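3.2 Countertop Layout

Small appliances were placed on a light tabletop against a black fabric backdrop, with smaller items kept near the rear edge (Fig. 2).
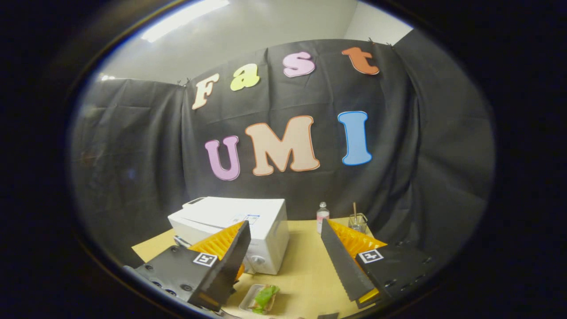 Fig. 2. Tabletop with a white appliance, a clear bottle and a glass cup holding a thin stick.

Door clearance set the usable depth. A side-hinged door, once open, takes up the front of the table, so a two-slot toaster was assigned to the back left.
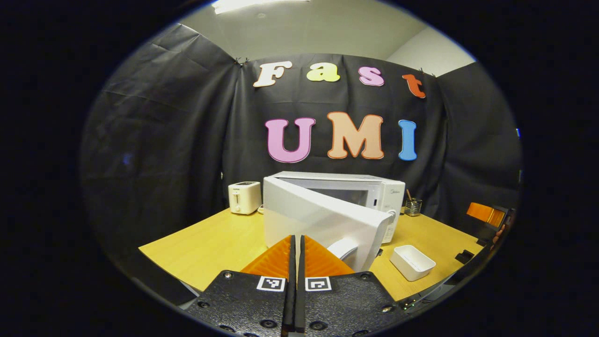 3.3 Placement Criteria

Each layout was rated by Kwan and Lazaridis on a scale of 20 points. Layouts in which an open door blocked access to another item were scored separately.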